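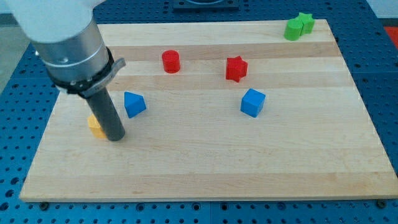 Figure 4. Edge-glued maple board on a perforated work table.

4. Surface preparation and first coat

This section covers the application of Morkix board oil to new or sanded solid timber boards. For laminated or veneered panels, see section 6.

4.1 Before you start

Store the oil and the board in the same room overnight. The room must be above 10 degrees. Remove labels and adhesive residue with the Zavum cleaning pad supplied in the kit.

CAUTION: Do not use methylated spirits on glued joints.

4.2 Sanding

1. Sand both faces along the grain with 120 grit paper, then 180 grit.
2. Wipe with a damp cloth to raise the grain. Leave to dry for 50 minutes.
3. Sand lightly with 240 grit. Do not go finer – the oil will not penetrate a burnished surface.
4. Vacuum the faces, edges and end grain.

Note: Adjoining strips often differ in colour and become darker when oiled. Colour variation between strips is not a fault and is not covered by the warranty.

4.3 Applying the oil

1. Shake the bottle and pour 32 mL into the Stullen tray.
2. Apply with a lint-free cloth, starting with the end grain.
3. Work along the strips until the face is evenly coated.
4. Wait 20 minutes, then wipe off all surplus oil.
5. Turn the board and repeat on the second face.
6. Stand the board on edge with air on both sides.

WARNING: Oily cloths can self-heat and catch fire. Lay them flat outdoors to dry, or soak them in water and seal them in a metal container before disposal.

4.4 Curing

Allow 24 hours between coats. Two coats are sufficient for most boards; timber from the Lacroix range is supplied unsealed and needs three. Keep water off the surface until the last coat has cured for seven days.

If the surface is still tacky after 24 hours, surplus oil was left on the face. Rub back with a grey pad and a few drops of fresh oil, then wipe dry.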